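Fridge and fruit thread, as promised in January. We moved the kitchen corner into the small back room at Kincombe and I've been working out where everything goes. Long one, mute if you don't care about produce storage.

Starting point: a white table, a tall silver fridge against the back wall, light wooden floor, not much else. The old kitchen had a larder. This one doesn't, so the fridge has to do nearly all the work.

First decision was baskets. I used to leave soft fruit in the punnets it came in. The bottom layer always went first and I never saw it until there was fur on it.

So I got a set of 6 plastic baskets from Lill. 288 for 50 was the other offer, which is catering quantity and no use to me -- I don't have the shelf space and neither do you.

They're small, open mesh on the sides, with a little tab to lift them by. The floor of the basket is solid, so a leaky berry doesn't drip on whatever is underneath.
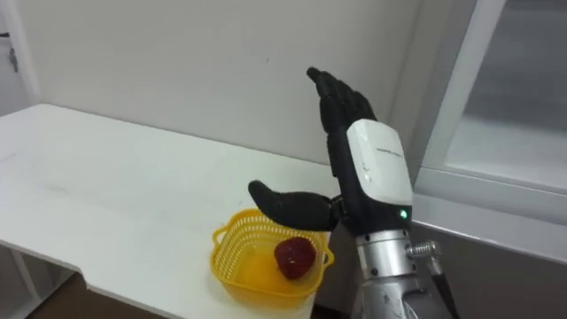 Strawberries get one layer per basket and that's it. If they don't fit in one layer they go in a second basket. Stalks stay on. I don't wash them until I'm going to eat them.

Any with a soft patch come out and get eaten the same day, or go in a pan with a spoon of sugar. Dark red ones first, pale shoulders can wait.

The table is for sorting and nothing else. Shopping bags go on the floor, fruit goes on the table, and the table gets wiped before and after. White shows every stain, which I've decided is useful. Strawberry comes off with washing-up liquid if you get to it quickly. Beetroot is another matter.

Then the fridge. It opens in three sections, top, middle and bottom. The old one was a fridge with a freezer box in it, so I had to rethink the lot.

Top: fruit and anything I want to see as soon as I open the door. It's at a good height and the inside is white, so a red apple is hard to miss. I eat more fruit when it's in front of me. Boring but true.
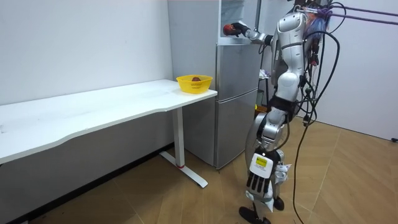 Top section open, middle and bottom shut.

Keep the other doors shut while you load the top one. I used to have everything hanging open while I dithered over where the cheese should live, and the milk was the thing that suffered.

Apples: fridge if I've bought a lot, bowl if I've bought a few. They keep for weeks cold. I do keep them away from the salad leaves, which go yellow faster next to apples.

Tomatoes: on the table until ripe, then top section for a couple of days at most. Take them out well before lunch. Cold tomatoes taste of very little.

Bananas: never. The Brernach lot can argue with me in the replies, I've heard it all.

Labels next. I bought a roll of Prindo ones that are meant to peel off clean. They mostly do. I write the day it went in, not the day it should be gone by -- I can look at a strawberry and decide for myself.

Time taken per shop: 5 minutes to sort the fruit and put it away. It used to be quicker, but then I'd lose half a punnet by the end of the week.

Still to sort: where the onions go. They want somewhere dark with a bit of air and this room has neither a cupboard nor a shelf free. Currently in a paper bag behind the door.

Also the potatoes, which can't go with the onions. Suggestions welcome if they don't involve drilling into the wall, I'm not allowed.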